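1/ New preprint from our corner of the Bristell building. It's called "Asking for less", after what happened to the grant. A thread on teaching two robot arms to tidy small bottles, and on how little we needed to show them.

2/ The usual recipe: a person drives the arms by hand, over and over, until you have a heap of demonstrations. Then you train a policy on the heap. Then it fails on Thing Slightly To The Left, and you go and make a bigger heap.

3/ We had 136 demonstrations. I would love to say this was a principled choice. It was how many I recorded before my shoulders gave out.

4/ So Zixuan Shen asked a rude question: how many of these are any use? A lot of my demos are near copies of each other. I like putting bottles in the same places. Apparently I have habits.

5/ The method, which we call Clirnell (the good names were taken). Train a small, bad policy on everything. Play each demo back to it and mark where its guess drifts furthest from what the human did. Those moments are where the demo has something to teach.

6/ Then rank the demos by how much of that they contain, drop the ones that repeat a lesson already covered, and retrain from scratch on what's left.

7/ What was left: 63. More than half of my summer, politely declined by a sorting function.

8/ The policy trained on those 63 did as well as the one trained on all 136, and a bit better when bottles started close to something leafy. Our best guess is that the repeats were teaching it to be very sure of itself in the middle of the table.

9/ Why the plant? The task is "put the bottles on the tray", and with a bare table everything passes. Put foliage in the way and an arm has to choose a side to approach from. Weak policies choose both sides, at once, slowly.

10/ Two arms, small white bottles, teal tray, one potted obstacle:

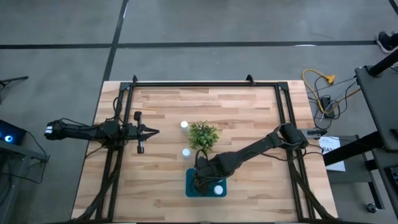 11/ Things that did not work

Ranking by length of demo. I had hoped long ones were rich in detail. They were mostly me hesitating.

12/ Ranking by how well each demo matched the average. This gives you a lovely clean set in which nothing ever goes wrong, and a robot with no idea what to do when it does. We ran it on 2 tables to be sure. Same sulk on both.

13/ Limits, before the reviewers get here: one task family, one lab, one main demonstrator (me, see shoulders). Someone with tidier habits may see less gain. Someone messier may see none at all, and I'd quite like to know.

14/ You also still have to record the whole lot before you can throw half away. Zixuan is working on scoring demos as they come in, so that the machine can tell me to stop. I have mixed feelings about this.

15/ Preprint, code and all 136 demos, including the rejects, are on the Flanham project page. If you try it on your own arms, send me the failures first, they're more fun to read.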